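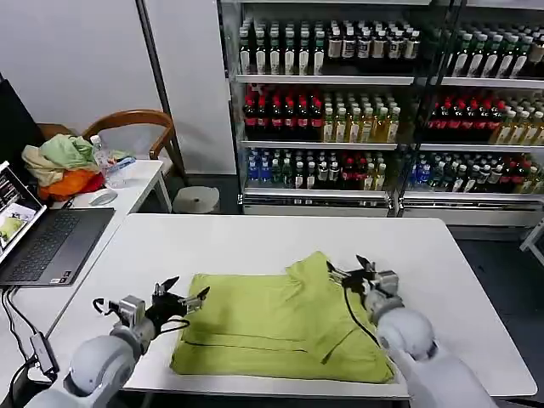 Stock and ordering notes: Hostar dining range

The Hostar extending table is back in stock at the Prallavholm showroom in two sizes. The smaller version closes to 1000 mm and takes one leaf. The larger version closes to 1748 mm and takes two, both of which store beneath the top on the runners. Leaves are cut from the same batch as the top, so a leaf ordered later may differ slightly in grain and shade. Customers who expect to need a second leaf should add it to the first order.

Matching side chairs are sold in pairs. The carver is sold singly and has a seat height 50 mm below the table apron, which leaves enough clearance for the arms on the larger table only. On the smaller table the arms will meet the apron before the chair is fully in.

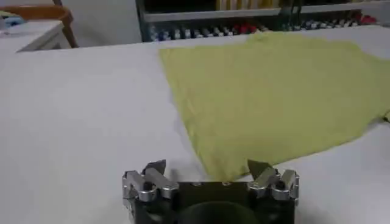 Thijs Mulder

Deliveries from the Graroscombe warehouse are made by a two-person crew. Tops travel separately from the underframe and are fitted in the room. Please measure the narrowest doorway on the route, including any turn at the foot of the stairs, and write the figure on the order form. The crew will not remove doors or windows. Old furniture can be taken away on the same visit if this is booked when the order is placed.

The Antoniuk sideboard, which shares its finish with the Hostar range, moves to a new hinge from January. Doors with the old hinge cannot be exchanged for the new type, as the drilling differs. Replacement hinges of the old pattern are held at the parts desk under code 289. 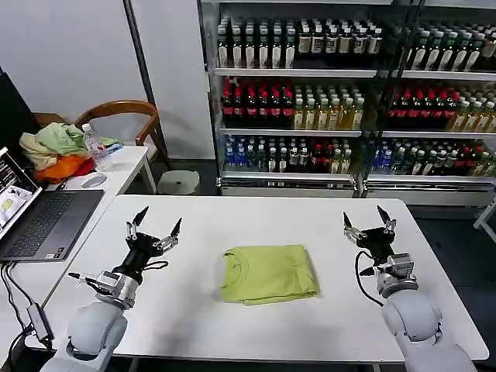 Folded green T-shirt on a white table.

Oiled finishes should be left for a full day after delivery before anything is placed on them. Wipe with a dry cloth, then re-oil twice in the first year and once a year after that. Lacquered finishes need no oil. Check the label under the top if unsure which has been supplied. Fabric samples for the seat pads can be borrowed from either counter against a small deposit.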